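Setting up the Groltudis block-pushing kit: a first afternoon, step by step

If you have just had the big flat box from Groltudis delivered and are wondering where on earth to begin, this page is for you. I have put the kit together on two different arms now, and although the printed booklet is perfectly decent, it does skip over a few of the things that cost me the most time. So put the kettle on, clear a bit of space, and we'll go through it together at a gentle pace.

The kit is meant for pushing tasks. You fit a plain rod to the arm in place of a proper gripper, and the arm nudges small shaped blocks around a board. It sounds almost too simple, and I will admit I thought so myself before I bought it, but pushing is a lovely way to learn about contact, calibration and why your beautiful plan on the screen goes a little bit wrong on the table.

What you need before you start

An arm with a round wrist (the clamp that comes in the box fits most of the common ones, and Woltberg sell a wider one if yours is on the chunky side)
A tabletop with a regular grid of holes
The board, the rod, the clamp and the bag of blocks
The printed marker sheet
A set of hex keys, a soft cloth and a pencil
The setup software, which you can fetch from the Groltudis site (446 MB, so start it downloading now and do the rest while it trundles along)

Step 1. Fix the board down

Lay the board on the tabletop and slide it about until you have it well inside the arm's reach. Don't push it right up to the limit at the far side – the arm gets stiff and awkward when it is nearly straight, and your pushes will come out crooked. Once you are happy, put the bolts in finger tight, check that the board sits flat, and only then nip them up with the key. Please don't lean on it. I dented my first board doing exactly that, and wood does not forgive you.

Give the top a wipe with the dry cloth. Avoid polish of any kind, as it makes some parts of the board more slippery than others and you will spend an evening blaming the software.

Step 2. Fit the rod

Slip the clamp over the wrist with the screw loose, offer up the rod, and tighten a little at a time. Turn the rod gently by hand. If it moves, give the screw another quarter turn and try again. The tip is rounded on purpose, so that it slides along the edge of a block without catching.

Make a small pencil mark across the clamp and the wrist when you have finished. If the two halves of the line drift apart over the next few days, you'll know the clamp has crept and needs another nip.

Step 3. Place the marker and calibrate

Stick the marker flat on the tabletop, close to the board but not on it, where your camera will have a clear view past the arm. Press the corners down well. A curled corner was behind the worst calibration I ever had, and it took me most of a morning to spot it.

Now open the software, choose Calibrate, and follow the touch points it gives you. Bring the tip down slowly at each one. When it asks for the working height, set 2 mm above the wood. Any lower and the rod may scrape where the board rises slightly, any higher and it can ride up on the shorter blocks.

Step 4. Put out a few blocks

You don't need the whole bag. Choose a handful in different colours and shapes, put a couple near the rod and the rest further off, and leave a good stretch of bare board for them to travel across. Cylinders are the friendliest to begin with. Stars are cheeky, as they like to swing round when you catch a point, and hearts are worse.
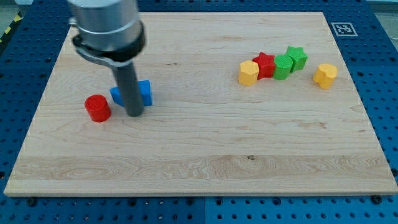
Rod down by the blue block and the red cylinder, with the other five blocks over on the right.

Step 5. Your first push

Set the speed to 60 mm per second and pick a single block that has plenty of room around it. Start with the tip clear of the block, bring it down to working height, and then move in a straight line through the middle of the shape. Short pushes are best at this stage. If the block veers to one side, lift, come round behind it again and carry on. That lifting and coming round again is most of what pushing is, really, and you will soon get a feel for it.

When you are comfortable, try bringing two blocks together, and after that try separating a tight group. Separating is much harder than it looks! Come in slowly from the outside and peel one block away at a time.

Step 6. Save your runs

Turn on recording before you go much further. The free plan keeps 3000 pushes, and you can export them whenever you like. I name my folders by board position and block set, so I can tell later what I was up to.

A few words on the price and the alternatives

I did look at the Mostia set as well, which comes with a foam mat and costs rather less. It is a nice thing for a classroom, but I wanted a firm surface and was glad I held out for one. Spare blocks for the Groltudis kit are sold singly through Villanueva, and delivery took just under a week when I ordered mine in September. Do get a second red star while you're there, as mine rolled under a cupboard and has not been seen again.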